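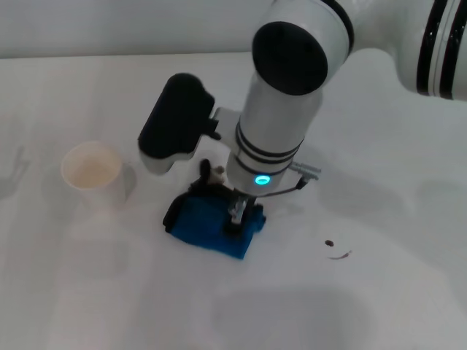
Zineb Ouazzani, Research Associate, Textile Handling Group, Muro Institute

3.2 Work surface and cloth

Figure 3. Blue cloth on the white tabletop.

All folding trials were carried out on a plain white table under soft, even light. A white surface was chosen so that the outline of a colored cloth could be traced without further marking. Each of the 22 cloths was laid out by hand and left to settle for up to 23 seconds before folding began. Creases already present - mostly from storage - were recorded but were not pressed out.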